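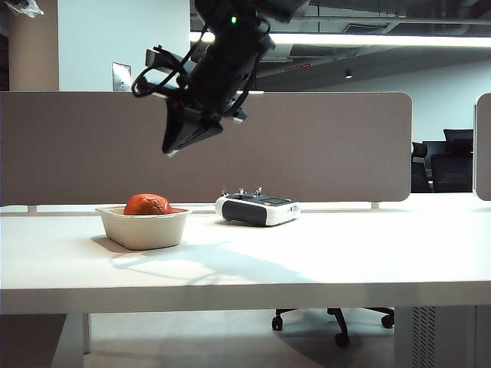 Durketti Desk Screen, Tall, Gray-Beige
Item 936
Sold by Falcombe Office Furniture

A fabric screen that stands up along the back of your desk and gives you something to look at besides the person across from you. It comes with two small white brackets, a hex key, and a sheet of instructions translated by someone who had clearly met a desk.

Color as shown: gray-beige. The mill calls it "Simotine," a name that tells you nothing, so we kept the plain one. Next to a white desk it looks warm. Next to a beige wall it disappears, and people have been known to order it for that.

Why a tall one

Durketti makes this screen in two heights. The short one is polite. You can see over it, the person on the other side can see over it, and every time either of you looks up you both have to do the small smile. The tall one ends all that. When you are seated you see fabric, and when you stand up you see the office again, mostly where you left it.

We sell four tall screens for every short one. The short one is cheaper and easier to carry, and it's a perfectly good screen if you like your coworkers.

What it does for sound

Less than you hope. The core is pressed felt and it takes the edge off keyboards, pen clicking and the kind of phone call that starts with "I'm just going to put you on speaker." It won't silence a room. If you need a room silenced, look at our ceiling panels, or at a door.

Two screens back to back do better than one, and a row of them along a bank of desks does better again. Carpet helps more than any of it. We don't sell carpet.

The brackets

There are two, one for each end of the screen. They are small and white and they hold the panel up from the desktop, leaving a gap along the bottom for cables. The gap is also where pens go. A pen that rolls to the back of the desk will pass under the screen and become the property of whoever sits on the other side, and Durketti has told us more than once that this is outside the warranty.

Each bracket clamps to the rear edge of the desktop. You don't need to drill anything. Rubber pads on the clamp keep it from marking the surface, provided you tighten it like a reasonable person. If the hex key is bending, stop.

Will it fit my desk?

Probably. Go and measure anyway. You want the width along the back edge and the thickness of the top. The second number catches people out, especially people with desks made from old doors.

The screen suits any desk wider than the screen itself. A little bare desktop left over at each end looks intentional. A screen that hangs out past the desk looks like a sail, and people walk into it.

Height-adjustable desks are fine. The screen rides up and down with the top. Check what's behind it first, though: window sills, wall shelves and low picture frames have all lost arguments with this product.

Desks with a perforated modesty panel underneath are usually fine too, as long as that panel is fixed to the frame and leaves the rear edge of the top clear. If yours is fixed right at the edge, send us a snapshot before you order and Farzad Fallahi at our sales desk will tell you yes or no. He's quick about it and doesn't do small talk.

Specifications

Width: 1360 mm
Height above desktop: 22 inches
Core: pressed felt on a steel edge frame
Cover: woven polyester, fixed
Brackets: 2, white, powder-coated steel
Pinnable: yes, both sides
Assembly: one person, or two people and a disagreement
Ships: flat, in one carton

Yes, the width is metric and the height is in inches. Durketti cuts the frames on one continent and the covers on another, and we print what they send us. A tape measure with both scales costs less than the shipping on a return.

Putting it up

1. Clear the back third of the desk. Lunch, chargers, remote controls, whatever has settled there since you moved in.
2. Loosen both clamps all the way and slide the brackets onto the rear edge, one toward each end.
3. Lower the panel into the slots. The seam in the fabric goes at the bottom.
4. Stand back and look at it. Straighten it. Stand back again.
5. Tighten the clamps a bit at a time, going from one to the other.
6. Push your chair in and sit down. If the screen wobbles when you type, give each clamp another quarter turn.

The panel is light enough for one adult to lift, but it's wide, and it catches the air in a doorway in a way that makes you look drunk. Turn it sideways.

Cleaning

Vacuum it with the brush attachment every couple of months. Coffee should be blotted right away with a damp cloth and no soap. Fruit juice is worse than coffee, and tomato sauce is worse than fruit juice, so think about where you open things.

The fabric is fixed to the core and doesn't come off. We get asked this every February, when everybody has just noticed what a winter of desk lunches looks like. Strong sun will fade it slowly and evenly, unless you pin a calendar to it, in which case you'll have a neat rectangle of the original color to remember it by.

What buyers have written

"Does what it's for. I can no longer see the microwave line forming, and I miss that more than I thought I would."
Roswitha Reinholz

"Good screen, nice fabric, holds pins well. I took off a star for the carton, which had enough tape on it to hold a boat together."
Kári Eyvindsson

"We bought these for a whole row at Nikzad. The brackets went on in minutes. Then we spent the rest of the afternoon getting all the tops to line up, and one of them still doesn't, and I sit facing it."
Forough Jafarzadeh

"Color is more gray in the morning and more beige after lunch. My wife says I should get out more."
Hamidreza Alipour

Questions we get

Can I buy the brackets alone?
Yes, in pairs. They come in white only. A black version was promised for a while and then Durketti stopped bringing it up.

Does it come with the desk?
No. The desk and the chair are separate matters. White desktops are on our Desks page.

Can I hang a shelf on it?
Please don't. It will take paper, postcards and a light calendar. It's held up by two clamps and some optimism.

Can it go along the side of a desk?
Only if the side is longer than the screen, and on most desks it isn't. Ask us for the side screen, which is shorter and uses the same clamps.

Is the gap at the bottom adjustable?
It isn't. Some buyers lay a strip of felt along it to catch the pens. We sell the felt.

Do you do samples?
We'll mail you a swatch of the fabric at no charge. Hold it up against your wall in daylight, then again under the office lights, and believe the second one.

Returns

You have thirty days, and the screen has to come back in its carton with both brackets. Pinholes are all right if they're few. A full map of the bus system in pinholes, which we have received, counts as used. Return shipping is on you unless we sent the wrong thing, and then it's on us and we'll be embarrassed about it.

Stock: available, ships from our own warehouse
Page last checked: 4/16/24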